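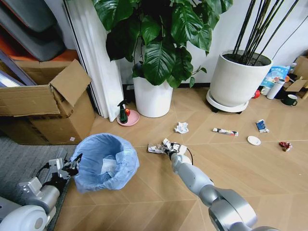 Hevard College – Domestic and Facilities Studies
Courses > Housekeeping 1 > Handout 12: Waste paper
Reading time: 3 minutes

Carried over from Monday. Bring this sheet back, preferably not crumpled.

Lining the bin
Fold the rim of the bag well over the edge. A pale, see-through liner such as the light-blue one shows what has gone in, even when that is a single sheet of paper lying near the bottom. Bunch up any slack. The Brunet method (knot at the back) is neater and you will hate it by week 10.

Where the bin stands
Ours is where the grey carpet meets the parquet. Crumbs favour the carpet, so sweep the wood first and vacuum afterwards. Keep plants out of throwing range. Big heart-shaped leaves catch paper balls better than most students do.

Paper
Crumpled sheets take up far more room than flat ones. Printed on one side only? Scrap pile, please. The Mukberg exercise used 64 sheets, and most groups had filled the bag before anyone thought of folding.

Boxes
An open cardboard box behind a bin becomes a second bin by teatime. Flatten it or label it – a small delivery sticker does not count as a label.

For next time: read the Trutota notes, first half only. 900 words on your own bin at home, no poetry.

Contact the department office | Back to top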